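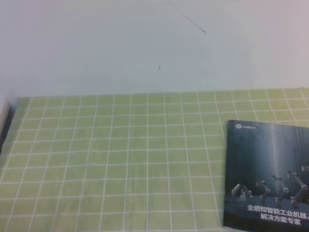 The green mat on the sorting table, with a brochure at the corner.

If you have ever dropped off a bag of old leaflets at the Toddale reading room and wondered where on earth they end up, the answer for most of this spring has been the big green mat in the back. We have been going through the printed paper collection piece by piece, all those brochures, show programs, bus timetables, instruction booklets and fold-out maps that people in this town have been kind enough to save in drawers and shoeboxes for us, and I am so pleased to say that we are finally getting somewhere with it. There are almost 3,000 pieces in all (I had guessed half that, which tells you how good I am at guessing), and by the end of May we had 194 of the booklets checked, cleaned and put away in their new folders.

The mat has been a real help. It's the kind sewing people use for cutting, pale green with a white grid, and having those lines to square a page up against makes everything quicker, even if ours has a bit of a wrinkle in it these days. Single cards and brochures are the easy part. You look at the front, you look at the back, you pencil a number on the folder and on you go to the next one.

Booklets take more patience, as anybody who worked through the Hailu gift last year will remember! 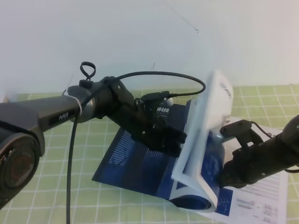 Every booklet gets opened flat and gone through one page at a time, from the front cover to the back, because you would be amazed what hides in the middle: pressed flowers, raffle tickets, a grocery list on the back of an envelope. The middle has to be held down gently while the page goes over, especially with the stapled ones, which like to spring shut the minute you let go. Please don't lick your fingers to turn a page (I know, I know, I do it at home too). If two pages are stuck together, leave them be and put a paper slip in at that spot so we can come back to it.

We have 2 boxes left from the Rurudier Theater, mostly programs and a few seating charts, and after that we start on the Potmont railroad leaflets, which I have been looking forward to since winter. A good many of those are folded in ways I have never quite been able to put back the way they came, so wish us luck. If you have something at home that belongs with either set, bring it by the front desk any morning before noon and ask for a blue drop-off form. Loose sheets are fine, and so are torn ones, but please take off any rubber bands first.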